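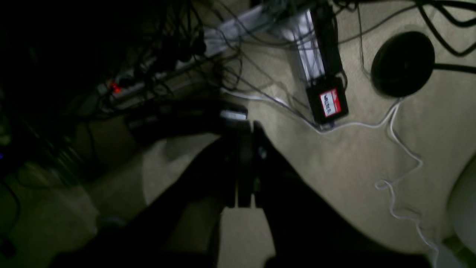 2 min read

Cable clearance (robot work areas)

Cable clearance is the practice of keeping loose wiring out of the space that a robot gripper passes through. It is treated as a housekeeping rule in most shop manuals and as a design rule in a few, among them the Erarmont bench guide, which covers small arms working at or near floor level.

Scope
The rule applies to power leads, signal wires and any coiled slack. Thin wires laid over metal bars, or run across open floor between devices, fall under the same heading as heavy supply cables. Cables fixed to the arm itself are handled separately, under dress pack rules.

Requirements
The Erarmont guide sets a minimum gap of 200 mm between unsecured cable and the planned path of the gripper. Where the gap cannot be kept, the arm is limited to reduced speed and an operator stays within reach of the stop control. Thin and heavy cables are routed apart - a thin signal wire is easily hidden under a thick one and may be missed during inspection. Labels on power boxes must face up and stay readable from a standing position.

Inspection
Routing is checked before each shift and again after any device is moved. Fixed cable runs are checked every 6 months. Black wire on a dim floor is hard to pick out from a wrist camera, so the guide does not accept a camera view alone as a check.

Variations
The Gallden version, edited by Orathai Bunnag, drops the fixed gap and uses a swept-volume test. Sites at Clodlow follow the older text.

See also: Dress pack; Reduced-speed operation; Strain relief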